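Visit report: Eltum wallcovering plant, September 27, 2019

Purpose of the visit was to look at the print and embossing lines before deciding on a supplier for the Panside refit. The open day ran in two halves, with the base paper store and coating in the morning and printing, finishing and the sample rooms after lunch. Safety shoes were provided. Hearing protection was needed only in the slitting area.

## Base paper and coating

Eltum buys its base in two grades, a plain paper and a nonwoven. The nonwoven now takes most of the floor space in the store. Reels are left to stand in the conditioned area before they go to the coater, and the humidity log is posted at the door. The log was filled in by hand and had gaps in March, which the guide put down to a change of sensor.

The coater applies a ground color across the full width, then passes the web through a gas-fired drying tunnel. Web tension is read at 8 points. Coat weight is checked by cutting a disc from the edge of the reel and weighing it. I asked whether an inline gauge had been considered. It had, and the quote was too high.

## Printing

Three processes are in use:

- Gravure, for long runs. Minimum order is 2000 rolls per colorway.
- Flexo, for mid-size runs and most of the children's designs.
- Digital, for runs down to 200 rolls and for all sampling.

The gravure line was stopped for a cylinder change, so we saw the washdown but no printing. Cylinders are engraved off site by Maton and stored vertically on numbered racks. Re-chroming is also done there, and the turnaround was given as 7 working days.

The flexo line was running a narrow stripe. Register between the second and third stations drifted during a splice and was corrected by the operator within a few yards. The waste from the splice went into a separate bin and was weighed.

Color matching is done under two light sources in a gray booth. The retained standard for each design is a cut piece kept in a drawer, out of daylight. Pinks and lilacs are the hardest to hold from batch to batch, according to the color lab, and those standards are replaced more often than the others.

## Pattern repeat and hanging

The afternoon session on repeats was the most useful part. Small all-over motifs such as spots, rosettes and sprigs waste little paper at the top of each drop, but they show a bad seam quickly when the ground is pale. The eye picks up a line of clipped motifs at an inside corner before it notices a small error in height.
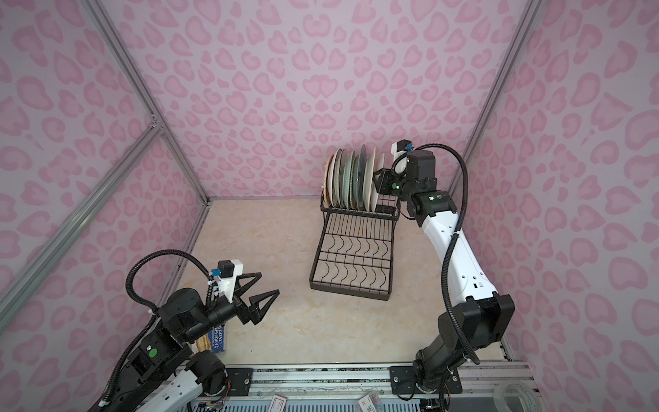

For inside corners the advice was to measure at top, middle and bottom, cut the strip slightly wider than the largest figure, and start the next strip from a fresh plumb line. Overlaps on vinyl-faced stock need a special adhesive. The ordinary paste will not hold there.

## Points to follow up

Arriaga, the distributor, quotes a shorter lead time than the plant does. Ask both for it in writing.

Request the washability test sheets for the flexo range. The copies handed out covered gravure only.

Batch numbers are printed on the label and not on the selvage. Panside should keep one label per room.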